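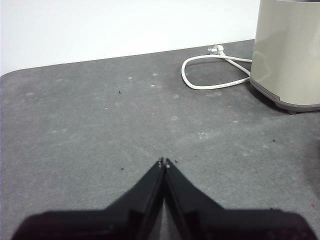

Welcome to the workshop table page! I've been refinishing and rescuing tables since I moved to Erville, and Léonie Coste keeps telling me to put the photos somewhere people can see them, so I finally am. I'm starting with a gray one, and I have a real soft spot for gray tops, mostly for the speckle (it goes with pretty much any wall color). They do show every bit of dust, mind you, and you'll spot pale smudges and a few tiny dark specks on this one. What I like best is the rounded corner over on the left. I've walked into enough square ones to have opinions, and my hip agrees!

For smudges like those I use a barely damp cloth, then a dry one, always in long strokes toward the edge. Didier Maillard swears by a splash of vinegar, but I've never gotten on with the smell. A full wipe-down takes me 15 minutes, or some 19 if the radio's good.

Sizes come up a lot in my inbox. My favorite height for standing work is 91 centimeters, and I wouldn't go more than five either way unless you're very tall. I'm adding the Lokham bench in November, once the second coat is on and I've cleared a path to the door.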